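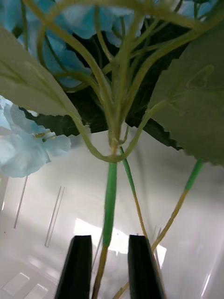
Artificial flower stems, seen from below.

The Bridusar rules have been on my shelf for a year and on Thursday we finally got them on the table. Lucero Usuga came over at 7 with her half of the figures and we played the crossing at Suvach, the first scenario in the book.

For anyone who hasn't seen it, Bridusar is a set for small actions in a made-up river country, late 17th century in feel. Each side gets three companies and a commander. Mine was Quintanilla, who is rated cautious and can't order a charge unless a company has already fired. I forgot that twice.

The total came to 111 figures, mostly 15mm, with a few older Bilard castings that stand a bit taller than the rest. I put those in the back rank. The Bilard pikes bend if you look at them, and I have replaced most of them with wire.

Lucero attacked across the ford on turn two. My musketeers held their fire too long and lost the bank, and after that I was pushed back toward the village. We called it a little before 11, with one of my companies broken and another down to half strength. A win for her, and not a close one.

The rules took roughly 30 minutes to get comfortable with. Morale is quick. Movement through marsh is unclear, and we ended up treating it as rough ground, half speed, no running. If the author meant something else I couldn't find it in the book.

Next time we swap sides. I still have to base the cavalry.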